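Student Projects > Engineering > Reports > Looking After a Two-Jaw Gripper

Looking After a Two-Jaw Gripper: Setting Up, Servicing and Repairing the Hand-Held Tool on the Waltanura Project
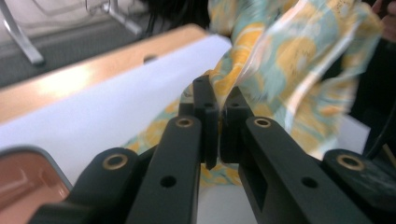
Figure 1. The gripper holding a thin printed cloth between its fingertips, over the white covering on the table.

1. What the project was for

When we joined the Waltanura project in January, we rather hoped we would be doing something clever with software. What we were given was a tool with two jaws, a plastic tub of spare screws and a notebook in which the last group had written "left side sticks" and very little else. I will admit to being a bit disappointed for the first afternoon! By the end of the second week I had grown so fond of the thing that I was taking the long way round to the lab just to see whether it was free.

The tool is hand-held. You carry it, you close the jaws on something, and the jaws are joined to a set of linkages that keep the two sides moving together. Our job was to get it set up properly, keep it in good order through the term, and write down how, so that the next group would have more than three words to go on. The work it does is mostly with cloth, and cloth is a fussy customer, as we found out.

2. How the jaws are arranged

Each side has an inner bar and a wider outer link, in a dark matte finish, and at the front are the two narrow fingertips. The pivot holes have brass-coloured rims, smaller ones at the top ends of the inner bars and larger ones out on the outer links. We came to use these rims as landmarks. If you hold the tool level and the two small ones are not level with each other, something further down is out, and there is no point fiddling with the fingertips until you have found it.

The fingertips do not match, and this caused us a good deal of confusion at the beginning. The left one is taller and squared off at its upper end, while the right one has an angled, pointed top. One of us spent most of a morning trying to work out which had been put on wrongly. Neither had. It is how the pair was supplied, and I mention it here in the hope of saving somebody else a morning.

3. Setting up

The set-up routine we settled on goes like this:

Wipe the links and both fingertips with a dry lint-free cloth.
Open and close the jaws slowly, by hand, and feel for any place where they drag.
Check that the small pivots are level.
Nip up the fingertip screws, one side and then the other, and go back to the first.
Close the jaws on a single layer of thin fabric and pull gently.
Log the result, even when it is fine.

The fabric pull was the most useful test by a long way. We had started out with a strip of card, which the gripper held perfectly well even when the tips were a touch out of line, so it told us next to nothing. Thin cloth is much less forgiving. It gathers up in the gap between the tips, and if they are meeting at one end only, it creeps out at the other as soon as you put any tension on it. The patterned cloth in Figure 1 became our favourite for this – the big yellow shapes make it very easy to see how the folds are twisting above the grip.

We also put a smooth white covering over the wooden table. Before that we kept losing screws against the grain of the wood, and I dread to think how long we spent on our knees with a torch.

4. The sticking left side

The note in the book was right, and the left side did stick. It was worst when the jaws were nearly shut. We logged 1,902 closings over the term, and the first proper stick came at number 763, after a long session with a fluffy towelling fabric that we have since banned.

We took the left side apart on the bench, laying the parts out in the order they came off. Fine lint had packed itself behind the large outer pivot and turned into a sort of felt washer. It came away with tweezers in one piece, which was horribly satisfying. We cleaned the pivot, put on the smallest dab of Burken light grease, and built it back up again.

It then stuck worse than before. I had done the pivot up too tightly, being nervous about it working loose, and the link could hardly swing. Backing it off a quarter turn put it right, and the rest of the term passed with no more trouble from that side. The right side had lint in it too when we looked, though much less.

5. The routine we are handing on

Every session: wipe down, slow open and close, fabric pull.
Every 40 closings: check the fingertip screws.
Every 3 weeks: clean behind the large pivots, and regrease if they look dry.
After anything fluffy: clean behind the pivots the same day, please.

The log sheets are in the Praltero folder in the lab cupboard, and the spare screws are in the tub marked Rastogi, which was the name of an older project and has nothing to do with ours. We kept meaning to change the label.

6. What we would do differently

I would start the log on the very first day. Ours begins partway through the first week, and there are a few early closings we never wrote down. I would also like to have measured how hard the fingertips press together. We relied on the feel of the cloth pull, and two people's idea of "gently" can be quite different – we had some lively discussions on the subject.

The other thing left undone is a set of spare fingertips. Our pair still hold well, but the faces will wear eventually, and the next group should get a drawing made while there is a good pair to measure from. The calipers live in the second drawer, under the manuals.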